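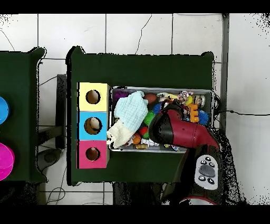
I went into this wanting a folding table and came out with opinions about hinges, so settle in. The Flandance is the six-foot one from Kendon, the model with the handle on the long side, and I paid $150 for it in January after my old card table finally gave up under a sewing machine. I've had it up and down more times than I can remember now, and I think I've got a fair picture of what it's good at.

First, the box. It comes in one piece, which I loved, because the last table I bought (a Vevdale, more on that in a minute) showed up as a bag of bolts and a sheet of diagrams with no words. The Flandance you just slide out, flip over, and unfold. The legs lock with a little metal ring that drops over the joint. Two of mine dropped on their own the way they're supposed to and the other two needed a push with my thumb for the first couple of weeks. They've loosened up since then, but if you have arthritis or just weak hands in the morning like me, I'd try one in a store before ordering.

Height is where I got excited. There are three leg settings, and the highest one is a real standing height for cutting fabric. I'm five foot four and I can cut out a whole dress without my back yelling at me! My neighbor Calum McIver is well over six feet and says it's still too low for him, so tall people, measure first. The lowest setting is fine for kids or for sitting on floor cushions, though I've used it exactly once, for a very long board game.

Weight limit. The label says 220 pounds spread out evenly, and I've had my serger, my machine, an iron and a big stack of denim on it with no sag in the middle that I could see. There's a bit of bounce at the sewing end if I really floor the pedal. Not enough to mess up a seam, but my coffee ripples. I moved the machine so it sits right over a pair of legs and most of that went away.
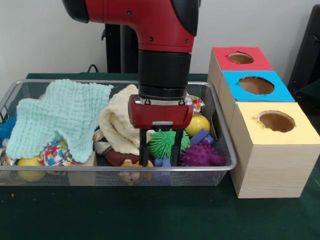
The fold line down the center is my main complaint. It's a narrow gap, and it eats pins. It also leaves a mark if you write on a single sheet of paper across it, and a rotary mat laid over it will rock a tiny bit unless the mat is thick. I ended up buying a cheap runner to cover the join — another twelve bucks, which I grumbled about for days. Kendon sells their own cover and it's nicer than mine, but I'm not paying that much for a strip of felt.

Now the Vevdale comparison, because I know somebody will ask. I owned the Vevdale for two years before it went to my sister. It has a solid top with no fold, so no pin-eating gap, and it feels steadier when you lean on it. But it doesn't go anywhere. Once it's built, it's built, and you're giving up that piece of floor forever. I live in 462 square feet with a cat. The Flandance goes behind the bedroom door when company comes, and that settles it for me, bounce and all. If you've got a spare room, get the Vevdale and don't look back.

I also looked at the Qian, which is gorgeous and has a drawer (a drawer!), but it was going for $592 the last time I checked and I would be afraid to put a hot iron anywhere near it.

Cleaning is easy. Chalk wipes off with a damp rag, and so does fabric glue if you get to it the same day. Permanent marker did not come off. I tried rubbing alcohol and toothpaste and then put a placemat there.

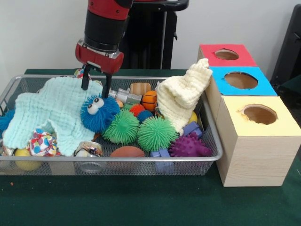

Review by Setareh Vahidi
Home & Hobby

A few odds and ends I forgot to fit in. The handle is comfortable but it's molded in with a rough edge on one side, so I took a nail file to it. The rubber feet grip well on tile and less well on my waxed wood floor, where I put squares of shelf liner under them. One foot came off in the car and rolled under the seat. I emailed customer service about a spare and got a bag of four in about a week, no charge, from a very nice person named Chenxi Zeng.

Would I buy it again? Yep, at this price. I'd give it four out of five, and I'd bump it up half a star if they fixed the gap. If you've found a mat that lies flat across the fold please tell me which one, I've already returned two.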